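Tampo de mesa

Tampo é a parte horizontal e superior de uma mesa, bancada ou escrivaninha, onde se apoiam objetos e se trabalha. Em Portugal também se diz tampo, com menos frequência "pedra" quando é de mármore. Não confundir com tampa. Assenta em pés, cavaletes ou numa estrutura com travessas; às vezes vem solto, vendido à parte.

Índice
Terminologia
Cor e acabamento
Uso em bancadas de trabalho
Limpeza e desgaste
Ver também

Terminologia

O bordo é a face lateral, à vista. A aba, em mesas extensíveis, é a parte que dobra ou desliza. O avental (ou saia) já não faz parte do tampo, fica por baixo e prende os pés. Alguns catálogos juntam tudo com o nome de "topo", uso regional. O fabricante Hillus chama "plano" ao tampo sem furos e "plano técnico" ao tampo com passagem de cabos, nomes que passaram depois para outros catálogos. 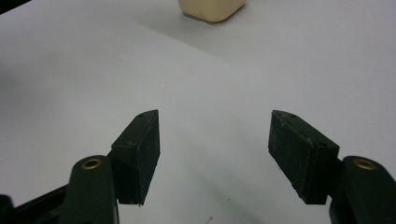

O branco entrou tarde nos tampos domésticos. Antes predominavam a madeira encerada, a pedra, o linóleo verde ou castanho das escrivaninhas. Com os revestimentos sintéticos as superfícies claras tornaram-se correntes em cozinhas, escolas, oficinas de costura. Uma superfície branca sem desenho destaca bem peças escuras, mesmo um verde muito carregado, e por isso é procurada para montagem e reparação de coisas pequenas. Desvantagem: o risco escuro vê-se logo. A linha Hikura foi vendida em branco e cinzento, o cinzento saiu de catálogo.

Cor e acabamento

Distingue-se normalmente entre brilhante, acetinado e mate. O brilhante reflete as lâmpadas do teto e cansa a vista em trabalhos demorados. O mate reflete menos mas segura mais gordura nos poros, consoante o material. O acetinado é o meio termo, mais comum em escritórios. Há ainda os texturados, que imitam veio de madeira ou pedra; pouco práticos para escrever em folha solta, a caneta salta.

Tons: branco frio, branco quente, marfim. A diferença só se nota com duas placas lado a lado ou com luz diferente. Encomendas feitas em alturas diferentes podem não coincidir.

Uso em bancadas de trabalho

No manual de Siu-fong Hsu sobre mobiliário de oficina (editora Clislow) o tampo claro vem recomendado para trabalho de pormenor, com candeeiro lateral. As sombras fracas que as peças fazem numa superfície clara ajudam a perceber se estão assentes ou levantadas, diz a autora. O mesmo manual dá 3 regras de arrumação: ferramenta à direita, peças ao centro, caixas fora do tampo. Para canhotos inverte-se.
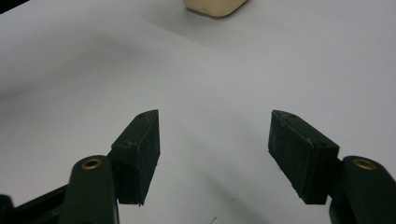 Tampo de mesa branco e liso.

Os tampos lisos facilitam apanhar parafusos e anilhas, que também rolam com mais facilidade. Há quem ponha um rebordo baixo ou um tapete. A oficina-escola Tsai usa tabuleiros de feltro em cima do tampo, prática copiada noutros sitios.

Limpeza e desgaste

Pano húmido, sabão neutro, secar. Evitar esfregão abrasivo no brilhante. Manchas de tinta saem melhor enquanto frescas. O desgaste começa quase sempre no bordo da frente, onde assentam os braços, e nos cantos. Orlas descoladas podem voltar a colar-se se a placa não tiver inchado com a água. Se inchou, troca-se o tampo intero.

Ver também
Mesa
Bancada
Escrivaninha
Cavalete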